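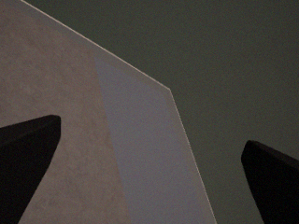
Gripper view, sim cell. Block sits left of center between the fingers.

Ticket: Skorix sorting task, arm closes off center
Status: open, good progress
Component: wrist view / grasp offset

Picking this up again because I think we're close to something really fun! The goal hasn't changed: small parts lying all over a bench go into the right channel of a tray. It's the chore everyone in the Reinholz shop puts off (me included), and if the arm can do it in sim I want it on the real bench by September.

What I see: the hand comes down, the block ends up too far to one side of the jaws, and the left finger is the one likely to clip it. Happens on the Braner profile and on Nutska.

Tried so far:
- Restarted with a clean scene. No change.
- Swapped the grasp profile. No change.
- Ran 600 picks with the old offset table: 200 misses, nearly all to the same side. Great news, a steady error is one you can fix!
- Cleared the cached offsets and ran 1,830 more overnight. Misses dropped a lot, but big blocks still drift. 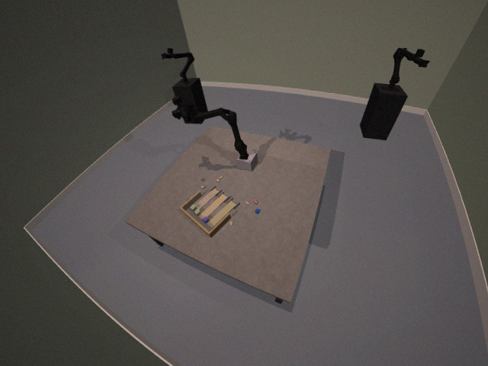
Overview of the same cell. Tray with three rails, green and blue-violet blocks in the channels, other pieces still out on the table.

Can it do the chore yet? For small blocks I'd say nearly, and watching it work through a messy table is a joy. Tiny pieces near the tray rim are next on my list, they're the ones I'd fumble by hand too.

Next: rerun with the offset worked out per block size, 2 sizes to start. Please leave the tray angle alone until that's done. Log goes up here at 4 pm.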